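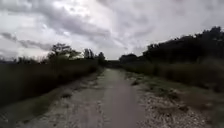
Project block notes, May

Grade 10 personal projects, week three of the write-up stretch. Met with my group of 18 after lunch and got through most of the process journals before the 2:40 bell.

Mostly good! The journals are a lot fatter than they were in April, and a few kids have finally quit writing "worked on project" as a whole entry. I tried the Urbonaitė sheet again (the one with the three boxes) and it went over better when I let them fill it in any order they liked. Keeping that.

The 300 word reflection is still the sticking point. They either stop at 90 or run on for pages - not much in between. I read two old ones from the Preltard exchange out loud and asked where the writer changed their mind about something. Long silence, then a pretty great argument about whether being annoyed counts as reflecting. I said it can, if you say what annoyed you.

Grundetti folder is a mess again. Drafts are landing in the final bin, so I've renamed both and we'll see. If you're covering my room, please don't move anything in there until I've sorted it.

To do: print 21 of the rubric (extras for the kids who lose theirs), ask the library about the display boards, and find out if the Sivon room is free for practice talks. The projector in ours keeps going pink.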